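Call for participants: Does the new Sirnton district deliver what it promised?

When the county was split and Sirnton became a district of its own, residents were told that permits would be faster, offices closer and jobs in the new administration open to people who live here. We have read the press releases. We would like to hear from someone other than the people who wrote them.

The Hauser Center for Local Government is looking for residents to take part in a study of how the change has worked out. We are not paid by the district, and we have no view on whether it should have been created. We do doubt that the satisfaction survey released last year, which had 91 answers and no questions about waiting times, tells anyone much.

We are especially short of people who have moved within the district since the split. A change of address touches voter rolls, school places and property tax all at once, and we have been told more than once that it "takes a single visit." Maybe it does. 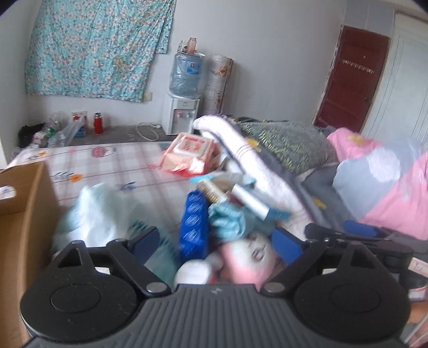
Who can take part

You must be 18 or older and have lived in Sirnton or Grallent for at least a year. You do not need to follow politics. Elected officials, their staff and anyone on a party payroll cannot take part, and yes, we check.

What you would do

You would keep a simple log of every dealing you have with a district office through the end of September: what you asked for, where you were sent, what you were told and what came of it. Log the visits that went well, too. A pile of complaints is no more use to us than a pile of compliments. There is one interview at the end, in person or by phone, and it takes 51 minutes if the pilot is any guide.

We have room for 400 people. So far 886 households have been sent a letter, and we expect most of those to go in the recycling.

What you get

A $40 gift card after the interview. We can't promise your log will change anything at the district office, and you should be wary of any study that does. You will get the full report on the same day the district does, including the parts that don't flatter us.
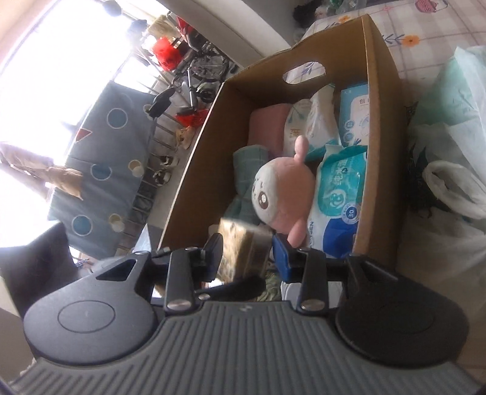 An open cardboard box. Tell us if you have changed address within the district.

Your information

Logs are stored under a number in Putunix, our records system. Names are kept separately and deleted once the report is out. The district has asked for the raw logs and has been told no.

How to apply

Write to Heidrun Kälin, study lead, at the Hauser Center, Grallent office, with your name, your part of the district and the best time to call. Applications opened on 15 May 2019 and close when the places are filled.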